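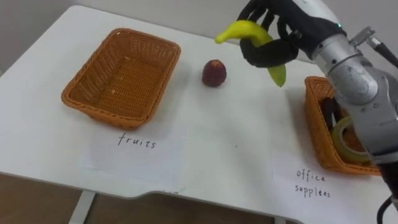
Re: [colura-users] planner keeps re-picking the item it has already placed

Hi Timo, hi all,

Sorry for the slow answer, I wanted to try your suggestion properly before writing back and then lost most of January to the logging rewrite.

Timo Seidel wrote:
> I had the same thing on our fork. Are you building the list of objects
> once at the start, or again after every place? If it's once, the planner
> is working from a stale list and will happily send the arm back to an
> empty spot. Also, what are you using for "inside the basket"? We had a
> plain distance to the basket centre and it was awful near the rim.
> What does your replay set look like these days?
>
> Timo

Once at the start, guilty as charged! I'd kept it that way because the detector used to be so slow, and then the detector got faster and I never went back and changed it. It now rebuilds the list every time the hand opens, and the going-back-for-the-banana business has stopped in replay. I haven't got enough live runs to promise anything.

The rim question was the more interesting one (to me anyway). I had the same distance check as you, more or less. Our baskets are rectangular and they're never quite square to the table, so a circle round the centre is a silly shape to test against: fruit lying on the table by the long side counted as in, and a banana up against the short end counted as out. I've swapped it for a proper outline fitted to the rim, shrunk by a small margin, and you ask whether the middle of the object's mask falls inside it.

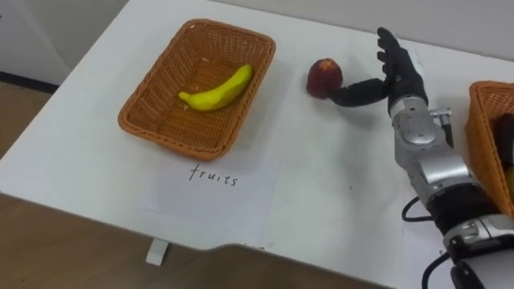

The other half of it is the labels. We read the handwritten sheets ("fruits", "office supplies") and tie each one to the nearest basket, and that pairing was being redone on every single camera update. As soon as the arm covered part of the right-hand basket the pairing could flip, and then the apple had nowhere sensible to go. So now it's worked out while the arm is clear of the table and held until the next clear view. It's a bit crude, and if anybody moves a basket in the middle of a run it'll be wrong, but I can live with that for now.

As for the replay set, it's 3,666 clips at the moment, of which 1,564 have the baskets marked up by hand. The old code disagreed with the hand marks in 358 of those. I'm still running the new check over the lot, it crawls on my machine, so no final number from me yet. Lizeth Chambi has a script that splits the disagreements by whether the arm is in the way, and she's offered to put it in the Troltside repo once she's tidied the arguments.
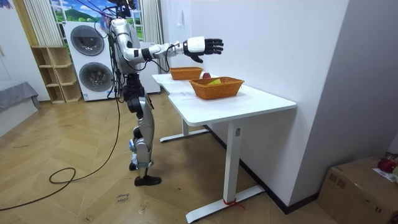

There are 3 things I'd still like help with if anyone has an evening spare:

1. The fixed camera and the head camera don't agree on basket position when the robot leans. I think it's my transform and not the calibration, but I've stared at it too long.

2. Cabrera (the task planner, for the newer people) won't let you cancel a grasp once the fingers start closing. Is there a flag for this? I've read the config file twice and can't find one.

3. Pornasow viewer crashes if a clip has no depth channel. Does that happen to other people or is it just my build?

My branch is called basket-outline, and it's pushed. Please don't look at the commit messages, they got rather short towards the end. Timo, if you could try it on a rounder basket than mine I'd be ever so grateful, the rim fit assumes four corners and I'm fairly sure it'll do something daft!

Cheers for now, and thanks again

2 replies | 0 shares

We use cookies to remember your list settings. Accept | Manage

Colura users list | Contact the list owner | Back to top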